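# Rakinell Clinic Eligibility Terminal

The Rakinell is a countertop unit for checking a patient's health coverage at the front desk. It reads the member card, sends the eligibility request and prints a one-page summary.

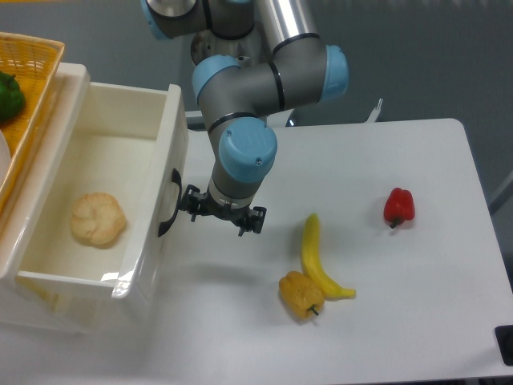
Coverage status, plan name, copay and remaining deductible are returned on a single screen. Public and private plans are handled the same way, and staff do not need to pick a payer before swiping. If a patient has more than one plan, the terminal lists them in billing order.

**Specifications**

- Stored lookups: 400
- Print resolution: 300 dpi
- Power: 12 V DC, adapter included
- Connection: Ethernet or Wi-Fi
- Warranty: 3 years, parts and labor

Stored lookups are encrypted and can be cleared from the admin menu. When the network is down, requests are queued and sent once the link returns — the screen marks these as pending until a reply arrives.

**Compatibility**

Works with Vornex scheduling software, current release. Older releases need the Iltomley bridge, sold separately. Export to spreadsheet is supported on all models.

**Ordering**

Units ship with a power adapter, a network cable and one roll of paper. Wall brackets are a separate item. Clinics replacing an earlier model should export their payer list before disconnecting it.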